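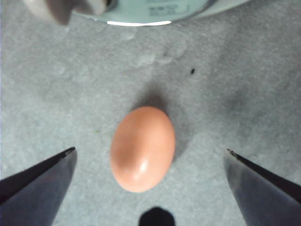

Handling Rules Working Group – Minutes, Jan 30, 2020

Present: Yeshi Ambaye (chair), Bondholm, Besura, Gebreyes. Fundham sent regrets and four pages of comments.

1. Last minutes. Approved after Besura had the word "gently" struck from them. It remains in the draft rules, where it does more damage.

2. Fragile items. Bondholm wants a written grip force limit for every item class. Gebreyes wants one limit and fewer classes. Agreed: one default limit, with exceptions signed by whoever asks for them. Requests for exceptions dropped sharply at this point.

3. Test runs. A new gripper setting must pass 30 picks in a row with eggs before it goes near customer goods. A cracked shell restarts the count. Fundham's comments propose 100. Gebreyes asked who would be buying the eggs, and 30 stood.

4. Fingertips. To be inspected before each shift and logged. "Looked fine" is no longer an accepted entry.

5. Stop button. Must be reachable by the person watching the arm – meaning the same person, in the same room. Carried without discussion, though with some glances.

6. Actions. Ambaye to define "gently" or delete it. Besura to redo the log sheet. Fundham's remaining comments held over to the next meeting.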